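Home | Membership | Opening hours | FAQ | Contact

Stasemley Shared Workshop: your questions
Updated November, by Zsófia Balogh

How do I join?
Fill in the form at the front desk and bring proof of address. Membership is £14 a month. You can cancel at any time, but we don't refund part months.

Do I need an induction?
Yes, for anything with a blade or a motor. Inductions run at 10 in the morning and last 50 minutes. Hand tools and the sewing tables need no induction.

Can I leave my work between visits?
Small pieces can go on the Tusska shelves for up to 14 days. Label them with your name and membership number. Unlabelled work is moved to the store and then thrown out.

How do I book a bench?
Use the booking sheet or ring the desk. You can have a bench for up to 60 minutes at busy times — longer if the next slot is free.

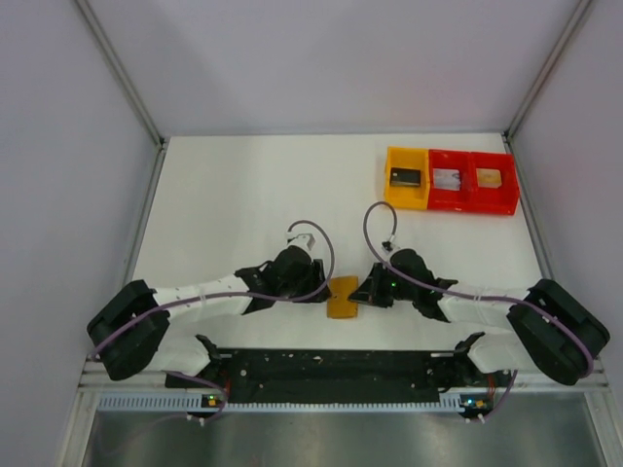
White worktops mark easily, so please use a cutting mat.
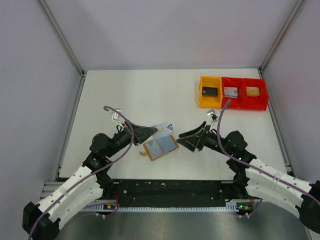

Wojtek wrote in to ask whether the hour includes clearing up, as he had been told two different things. It does. Please stop 10 minutes before the end and wipe down.

Can I bring a guest?
One guest per visit, over 16 only. Guests can watch and help but can't use the machines.

Is there parking?
There are a few spaces behind the Cherkaoui building. The front yard is for deliveries — don't park there, even to unload.

Do you sell materials?
We keep glue, sandpaper and screws at the desk. For timber, try Ornine on the ring road.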